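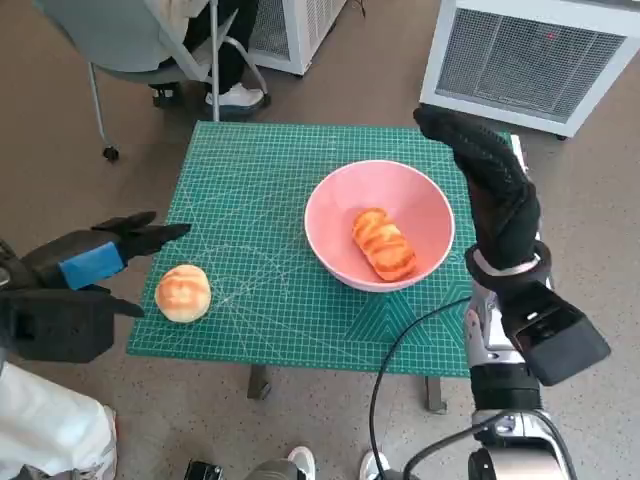

Bakery Assistant (part-time), Zekine Bread Shop

We are looking for a part-time assistant to join our small bakery. The work is mostly on the finishing and packing side, so you do not need to be a trained baker, although some experience of working with dough or in a kitchen would help.

What you will be doing

Glazing rolls and buns before they go into the oven, and checking the colour when they come out. Sorting the morning bake into long rolls and round buns for the counter and for café orders. Packing trays, labelling them and entering them on the order sheet. Weighing and measuring one of each type per batch and writing the results in the batch book. Washing bowls, mats and trays at the end of the shift and wiping down the tables.

Our largest regular order is 367 pieces, for the Masanja cafés, and it has to be ready to load by 7 am. You will be shown how it is packed.

Hours and pay

There are 5 shifts a week, starting at 4 am and finishing at 9.30 am. The rota is set a month ahead and includes some weekends. Pay is above the minimum wage and is reviewed after the first 3 months. You may take bread home at the end of each shift.

What we need from you

You should be able to get to us for the early start, as there are no buses at that hour. You will be on your feet for most of the shift and will lift full trays. Please tell us on the form if you have a wheat, egg or sesame allergy. A food hygiene certificate is useful, but we will pay for the course if you do not have one.

How to apply

Pick up a form at the counter or ask for one by post. Return it to Zekine Bread Shop, Unico Yard, Skovura Road, with the details of 2 referees. Applications close at the end of May. People we would like to meet will be asked in for a paid trial shift.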